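Search this site: keyword, part no. Go

The Guarantee
Short fiction, posted 5/27/25

The salesman from Gurgate said the labeler would do 165 jars a minute, and I asked him whose jars. He laughed as if I'd made a joke.

We bottle salsa and pickled onions at Dravura, in a building that used to sell tires. The old labeler had a crooked roller and a temper, and it did 80 a minute if you left it alone. I knew every sound it made. The owner knew only what it cost in overtime.

"Any round container," the salesman said. "Glass, plastic, whatever you run. No changeover tools."

"Wet ones?"

"It's designed for a production environment."

I wrote that down, word for word, because I wanted it in front of me later.

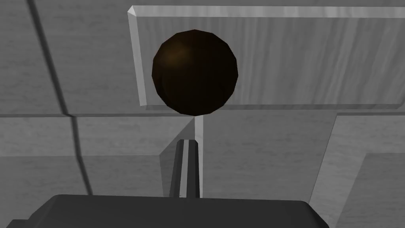
The machine came in May on a truck from Evirmont, with a manual thick enough to stop a door and a technician who was expected elsewhere by lunch. He ran his own bottles through first. They were dry, empty and all the same, and the labels went on like paint. I wasn't impressed. Anything looks good with nothing in its way. You could set a plain brown ball in front of a pale board, with the light falling on one side of it, and a brochure would call it engineering. Then I brought over a tray of our onions, straight from the rinse.

The first label slid halfway down the glass and stayed there. The second went on upside down, and I still can't explain that.

"Your jars are sweating," the technician said.

"They've been sweating for eleven years."

He turned a knob. He turned it back. He called someone at Villca, who made the sensor, and Villca told him to call Gurgate. I ate my sandwich and watched the counter on the little screen. It read 879, and it counted every crooked label as a good one.

By four o'clock he had it running at a speed he called promising. I timed it against the clock over the dock door and kept the number to myself. He asked me to sign the acceptance form.

"What does it say I'm accepting?"

"That it's installed."

I read both sides, then wrote "installed" above my name and nothing else. He looked at it for a while and put it in his bag.

After he left I rolled the old labeler out from behind the pallets and plugged it in. It groaned and shook and caught. The owner came down the stairs with his coat on and stood between the two machines.

"Which one's that?" he asked, over the noise.

I handed him a jar.

2 comments

capper_on_nights: We signed that same form. Read both sides too, except we did it a month after.

onionjar: Good story but I don't buy the upside down label. The roll would have to be wound wrong.

We use cookies to remember your settings. Accept – Decline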